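Chapter 4
Lending the Robot Your Hands

Think back to the first time somebody taught you to wash up. I doubt you were handed a written procedure. More likely a grown-up stood behind you, put your hands on the plate and moved them until you had the hang of it, and that old, patient way of teaching is where we begin.
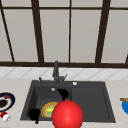 A person can guide an arm directly, by holding it, or steer it from a distance with a controller — and either way the machine keeps a record of every motion. We call one such record a demonstration. In the Murkau exercises you will work with 2,480 of them, all kitchen chores done in simulation by remote control, and I hope you will take your time over the clumsy ones, for they have a good deal to teach. Section 4.1 starts with guiding by hand, and after that we pick up the controller.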